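MINUTES OF THE CELL 2 SET-UP AND MAINTENANCE REVIEW
Held on Friday at 10.00 in the Upper Meeting Room, Wirker building

Present: Chair; Simulation; Maintenance; Stores; Safety; a representative of Alletti (gripper supply); Secretary.
Apologies: Purchasing.

1. Minutes of the previous meeting

The minutes were agreed as a correct record, subject to one change under item 4, where "base plate" should read "adaptor plate".

2. Matters arising

2.1 The replacement cable for the pendant had been received and fitted. The old cable was to be kept in Stores, marked as unfit for use, until the claim with the supplier was settled.

2.2 The request for a second key to the controller cabinet remained open. Maintenance asked that it be dealt with before the October shutdown.

3. State of the arm

3.1 Maintenance reported that the arm had completed 794 cycles between the last two inspections. There had been two protective stops, both during the downward approach to the counter. The logs showed a raised torque reading at the fourth joint on each occasion.

3.2 The base bolts had been checked and marked. One had been found below the set torque and was tightened. It was agreed that the marks should be looked at weekly and the full check repeated at each monthly service.

3.3 Brake tests had been passed on all joints. The results had been entered in the cell book but not in the shared log, and Maintenance undertook to copy them across.

4. Gripper

4.1 The fingers had been removed and cleaned and the closing width set again. Before this work the left finger had been closing late, which turned thin handles in the grasp. The Alletti representative advised that the guide should be greased sparingly and that the grease now in use was too heavy for it.

4.2 Stores held one spare pair of fingers. It was agreed to order a further pair.

4.3 The payload setting in the controller had not been changed when the adaptor plate was fitted. The Chair asked that this be put right before any further runs and that the setting be written on the cell card.

5. Simulated cell

5.1 Simulation presented the Katen model of the cell, in which the marble counter is loaded with household objects and the arm works down from above. The base position in the model had been brought into line with the measured position of the real arm. An error of 10 mm in the height of the counter had been found and corrected.

5.2 Of 133 trial layouts, 114 had run without a collision warning. The remainder were to be sorted by cause. Early review suggested that most of the warnings arose when the gripper was brought in low over tall items.

5.3 There was discussion of whether knives should stay in the object set. Safety had no objection to their use in the model but would not accept bare blades in the real cell until the revised risk assessment had been signed. This was agreed.

5.4 It was noted that the collision shape for the large pot was coarser than its outline. Simulation was asked to prepare a closer shape and to report the effect on running time.

6. Service plan

6.1 The draft plan prepared under the Mak project was received. Members asked for the daily check to be shortened to a single page and for the position of the emergency stop test to be moved to the top.

6.2 The plan was approved subject to those changes.

7. Actions

Maintenance: correct payload setting; copy brake test results to the shared log; obtain lighter grease.
Stores: order one pair of gripper fingers; second cabinet key.
Simulation: sort the failed layouts by cause; new collision shape for the pot.
Safety: circulate the revised risk assessment.

8. Any other business

None. The meeting closed at 11.25. The layout shown under item 5 is attached, followed by the one written remark received on the draft minutes.

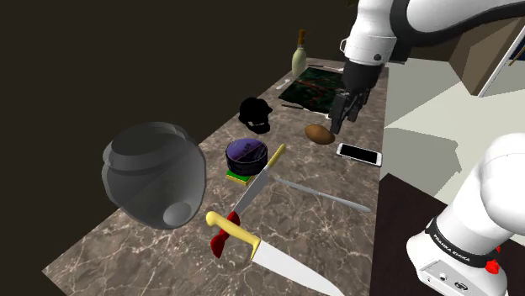

Alletti asked that item 4.1 be read together with the fitting sheet, as the lighter grease must not be put on top of the old. The guide should be wiped clean and left to dry first, and the closing width checked again after the first day of running. The remark was accepted and Maintenance will add both steps to the service plan.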